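Warehouse and Site Technician, Temporary Structures
Spahić Event Hire, Arkthorpe depot
Reference 1141

Spahić Event Hire supplies marquees, modular flooring, staging, furniture and power distribution to trade shows, weddings, school events and municipal festivals. We are hiring one full-time technician to work between the Arkthorpe depot and customer sites. The post reports to the depot manager, Malcolm Pickering.

Scope of the work

During the main season, which opens in March, the technician spends most of the week on site. Outside the season the work moves indoors: inspection, cleaning, repair and stock control.

On site, the technician will:

Set out marquee footprints from the site plan and check diagonals before any anchor is driven.
Install ground anchors or ballast to the schedule issued with the job sheet.
Assemble frame bays, fit roof and wall panels, and tension the fabric.
Level and lock subfloor cassettes, then lay the finished floor.
Run and label low-voltage distribution under the direction of the crew lead.
Complete the handover sheet with the customer and record any deviation from plan.

At the depot, the technician will:

Check returned stock against the outgoing manifest on the day it arrives.
Tag damaged items, enter the fault code and move them to the quarantine bay.
Carry out minor repairs: welded PVC patches, replacement of floor connectors, re-threading of leg levelers, chair glides.
Load trucks in reverse order of installation.
Keep the repair benches and tool boards in order.

Equipment

The largest structure in the current inventory is a clear-span marquee with a floor area of 580 square meters. Most jobs are smaller and use pole or frame tents with plank or cassette flooring. Stock records are kept in Grernico, a barcode system that runs on handheld scanners. Previous experience with Grernico is not expected. Training takes two days and is given at the depot.

Requirements

A valid driver's license. A commercial license is useful but can be obtained after the trial period at company expense.
At least one season of work in event rigging, scaffolding, staging, carpentry or a similar trade.
Ability to read a dimensioned drawing and work from it without supervision.
Ability to lift and carry as part of a two-person team, repeatedly, outdoors.
Comfort with work at height up to the eave line of a standard bay. Harness training is provided.
Written English sufficient for job sheets and fault reports.

Forklift certification is preferred. Applicants without it will be put through the course in their first winter.

Hours and conditions

The contract is for 32 hours a week in the off-season. In season the hours follow the installation calendar, with early starts and weekend work on a published rota. Overtime is logged by the quarter hour and paid with the following month's wages. Travel time from the depot to the site counts as working time. Overnight stays are booked and paid for by the company – crew members have single rooms.

Work boots, gloves, rain gear and a hard hat are issued on the first day and replaced on inspection. The trial period is one full season or six months, whichever ends first.

Who you will work with

Crews are made up of four to six people with one lead. Dragica Hodžić schedules the crews and trucks and issues the job sheets. Velimir Ivanov is in charge of electrical distribution and signs off all temporary supplies before they are energized. The same depot also serves our smaller branch in Mivska, and the technician should expect to cover there when the calendar requires it.
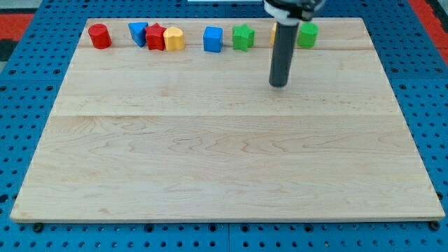 Mimoza Tomić: The drawings were the part I had to learn. I could put up a frame tent when I started, but I had never set out a footprint on sloping ground with a fixed entrance height. Plan on spending the first few weeks with a tape, a string line and a lot of rechecking. The scanner system is easy after that. I would also tell applicants to ask about the winter work at the interview, as it is slower and some people do not like being indoors for that long.

Selection

Applications are read in the order received. Shortlisted applicants attend a half-day assessment at the depot, made up of an interview, a short drawing exercise and a practical task – the assembly and leveling of one floor bay with a partner. Tools are supplied. Bring boots. The half day is paid at the starting rate whether or not an offer is made.

How to apply

Send a resume and a short cover letter listing your licenses and certifications, with expiration dates, to Ljubica Ivanov at the Arkthorpe depot office. Quote reference 1141. State the earliest date you could start and any weeks in the coming season when you are not available. Two references will be requested from shortlisted applicants only.

Spahić Event Hire, Arkthorpe depot | Contact | Terms of hire | © Spahić Event Hire | Back to top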